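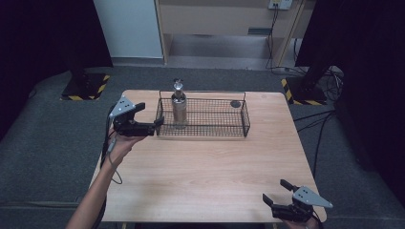
The letter from Urkley District Council came through the door with the pizza leaflets, and I nearly binned the lot. Proposed development, it said, land east of Herner Lane, 87 homes. I'd lived on Herner Lane for 18 years and didn't know it had an east. There was the lane, there was our side of it, and there was the field where the Kandpal orchard used to be.

So I went to the planning meeting, which started at half past six in the old library (they'd sold the chairs, so half of us stood). The man from Clumik Homes had a map on a stand. He'd coloured the field yellow and our houses grey, as if we'd already gone a bit off.

"This strip," he said, "is unclaimed." He was pointing at my shed.

I put my hand up like a schoolgirl. I said my dad had put that shed there, and the plum tree behind it was older than he was. The chairwoman wrote something down — one word, I think, she was very quick about it — and asked if there was paperwork.

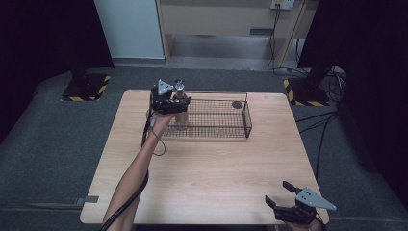

A voice from the back said that paperwork had never stopped anyone building in Urkley before, and could we please get on to the drains. People laughed, and then they did get on to the drains, for ages, and my shed sat up there on the map with a yellow stripe through its roof.

I walked home the long way round, past the gap in the hedge where we used to squeeze through for windfalls. Someone had already banged pegs in with orange tape on them. I pulled one up. I don't know why, it just came out so easily! Then I stood there holding it like a lolly stick and felt daft, and took it home, and put it in the umbrella stand.
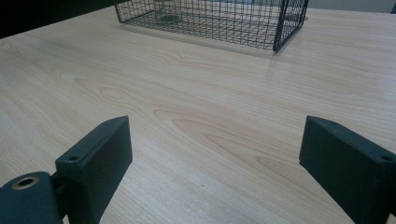
What happens if you object after the meeting? You write to the council before the end of February, and they have to read it out.

So that's what I was doing at the kitchen table, on page 6, when the knock came. Yellow jacket, muddy boots, clipboard. He said he was one peg short.

I said I'd put the kettle on.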